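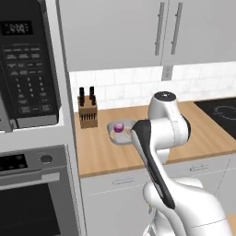
1/ Changing the unsubscribe text in a Parnard footer takes more than editing the visible sentence. Notes from moving 4 client lists to custom footers, in case you have the same job on your desk.

2/ The footer block holds two things: the text people read and a merge tag that becomes the link when the campaign goes out. Edit the first as much as you want. Leave the second exactly as it is, including the curly braces.

3/ The tag is `{{unsub_link}}`. If you paste from a word processor, the underscore sometimes comes through escaped as `\_`. The preview still shows a link. The sent email doesn't have one. Paste as plain text.

4/ Put the tag inside the href, with quotes around it:

`<a href="{{unsub_link}}">Stop these emails</a>`

Single quotes also work, but the visual editor rewrites them the next time anyone opens the block, and then your diff is full of noise.

5/ The preview pane fills the tag with dummy data – it tells you nothing about whether the real link resolves. Send a test to a real subscriber address on a separate list and click it there.

6/ Test sends to account users don't count either. They get a placeholder link that lands on the login page. Lovisa Moen spent most of an afternoon on that one in February.

7/ Footer length: the plain-text version is cut at 800 characters, and the tag counts at its expanded length. The expanded URL on our account is long. If your postal address comes first and the link comes last, the link is what gets cut. Put the link first.

8/ Conditional blocks. If you show different footers by language, each branch needs its own tag. One tag placed after the closing `{{endif}}` passes validation but renders in the default language only.

9/ Saved footers don't update campaigns that are already scheduled. The copy is taken when you hit Schedule. Pause, reopen the footer step, save, schedule again. For a list over 1,000 contacts, allow 20 minutes for the queue to rebuild before you check it.

10/ Automations are different. They read the footer at send time, so an edit goes live for everyone already in the sequence. Duplicate the footer and edit the duplicate.

11/ Correction to 7, from Ottar Haugen: the limit applies per block, so splitting address and link into two blocks also works. I've tried it on one list and the link came through whole.

12/ Still open: whether the Oritico import keeps the tag or flattens it to a static URL. Will add to this thread when I've run it.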